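Cumdale Start-up Workspace: frequently asked questions
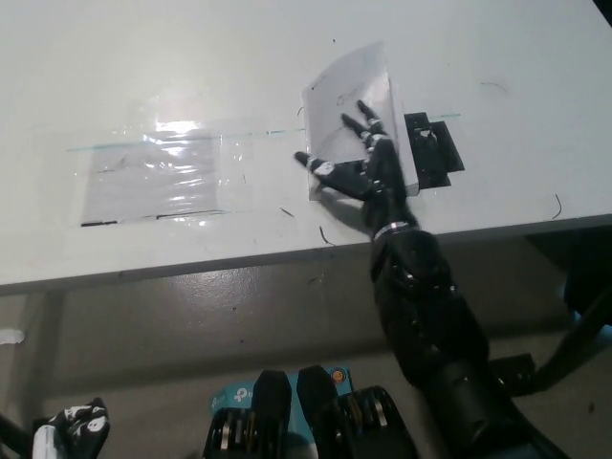 A robotic hand on a white card.

Who can apply for a place?
Any company that is less than seven years old and has at least one founder working on it full time. You don't need to have raised money. Sole traders can apply for hot desks but not for private rooms.

Do I have to live in Cumdale?
No. Members come from Stundden and the villages as well. We do ask that someone from the company uses the building at least 2 days a week.

What does it cost?
A hot desk is £100 a month. Private rooms are priced by size and the current list is available from the front desk. Prices include heating, broadband and use of the kitchen. They do not include printing or parking.

How many desks are there?
There are 33 desks on the ground floor and seven private rooms upstairs. When the rooms are full we keep a waiting list - places are offered in the order people joined it.

Do you take a share in my company?
No. Membership is a simple monthly fee. The Kalik loan scheme is separate and has its own terms, so please read those before you apply.

What is the Kalik scheme?
A small loan for members who need to pay for a first prototype, a trademark or a safety test. It can't be used for wages or rent. Applications open in November and you must have been a member for two months by then.

Can I get advice on investors?
Yes. Advisers from Bogdan, our partner firm, hold free sessions in the meeting room every month. They can look over a pitch or a set of accounts, but they won't introduce you to investors until they have seen both.

When is the building open?
The front desk is staffed from 8.30am to 5.30pm. Members with a fob can come and go until 10pm.

Can I bring visitors?
Yes, but sign them in. Meetings of more than seven people need a booked room.

Can I use the address for post and company registration?
Post, yes. Registration is only for companies with a private room.

How do I leave?
Give one month's notice by email. Return your fob on the last day and we will refund the deposit - normally within two weeks.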